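Lumcombe's sewing night has outgrown the library

Print this story
E-mail this story 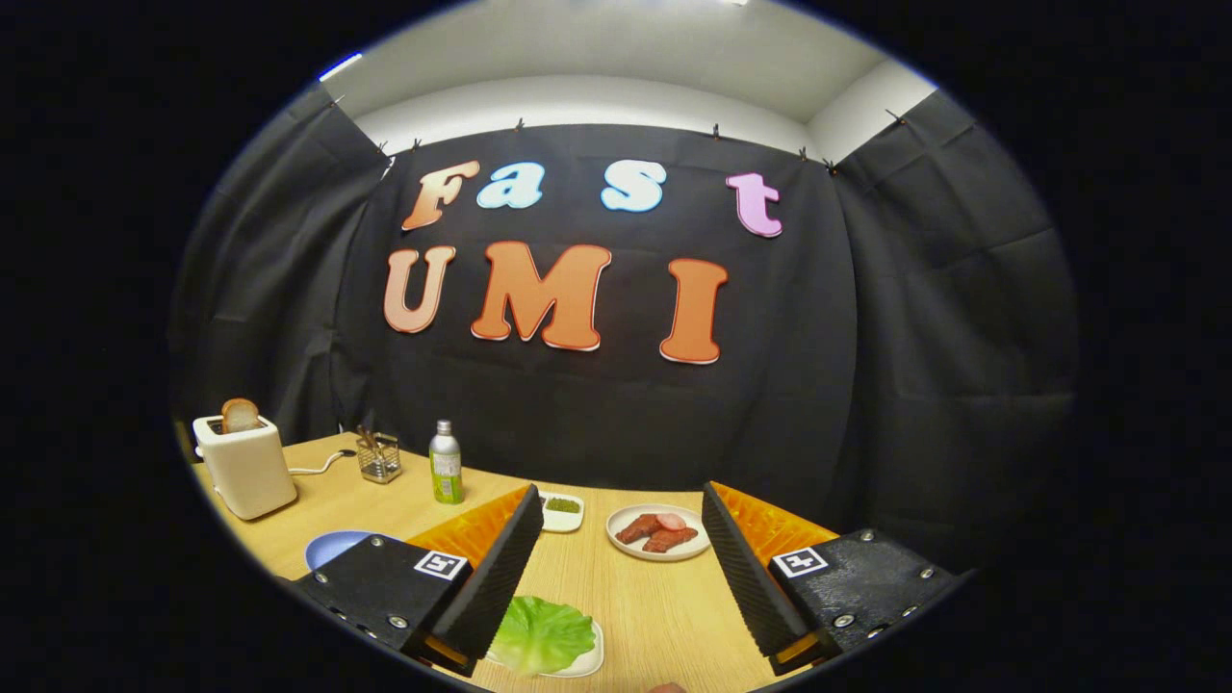 Cut-out letters on a black fabric backdrop, with clips along the top of the curtains.

I have been going to the Tuck and Hem night at the Lumcombe library for two years now, mostly to get my own pants shortened without paying for it, so I can't pretend to be neutral. But the news is good and I'm going to share it: starting 12th March the group is moving out of the upstairs reading room and into the old Vogler shoe store on Irkow Street, and it gets to stay there at least through August.

If you've tried to find a chair up there lately you know why. The reading room is allowed to hold 51 people, and the last three sessions had folks sitting on the stairs with their mending in their laps. Beatriz Pacheco, who started the whole thing with her mother's sewing machine and a shoebox of thread, told me she had been turning people away at the door and hated every minute of it.

"I had a man come in with his daughter's winter coat, zipper gone, snow on his boots," she said. "And I had to tell him to come back in two weeks. I went home and called the landlord that night."

The landlord is Anselmo Vallejo, and he took less convincing than she'd feared. The store had been sitting with paper over the windows and he was tired of looking at it from his kitchen across the street. He's charging the group for heat and electric and that's it. He did ask to have two pairs of curtains let down, and I'm told they're done and hanging.

I got to poke my head in while they were setting up (I brought donuts, which helps). It's a long skinny room with the shoe shelves still on one wall, and those are already stuffed with fabric. There's so much fabric! Corduroy, flannel, what looked to me like somebody's whole set of dining room drapes. The mailing list is up to 221 names and I think every single one of them has been cleaning out a closet.

The light is better than at the library, and there are a lot more outlets. Anyone who has shared one power strip with six sewing machines and a steam iron will understand how happy people are over the outlets. The bathroom is in back, down a step, so watch your feet.

Nights stay the same, first and third week of the month, doors open at 6:30. What's new is a Saturday-type daytime session they want to try for people who don't drive after dark, and Beatriz says the day will be picked by whoever fills out the slip at the front desk. You can also just tell her. She'll write it on her hand.

They're adding a beginner table too. You bring one thing with one thing wrong with it, a missing button or a dropped hem, and somebody sits with you until it's fixed. I did my first button that way and it took me most of an hour, and it's still on the shirt. Kids are fine if a grown-up stays with them. Leather and anything with a down filling they'd rather you took elsewhere, the down especially, after what happened in the fall. There were feathers in the large-print mysteries for weeks.

It's still free. There's a coffee can by the door for needles and machine oil, and you can put something in it or walk right past, no one is watching. What they could really use is bobbins, sharp scissors, a second ironing board and a floor lamp or two. Old patterns they have plenty of, so please hang on to yours for now.

The library isn't out of the picture. The thread cabinet is staying upstairs until somebody figures out how to get it around the landing, and the Gudier quilt, the big blue one from the founders' raffle, will keep hanging over the checkout desk. The front desk also has the sign-up slips through the end of the month.

Parking on Irkow Street is free after six, but the spots right in front belong to the pharmacy, and they do call the tow truck. I go around back by the laundromat. Come in the side door if the front sticks, which it does when it rains.

Print this story
E-mail this story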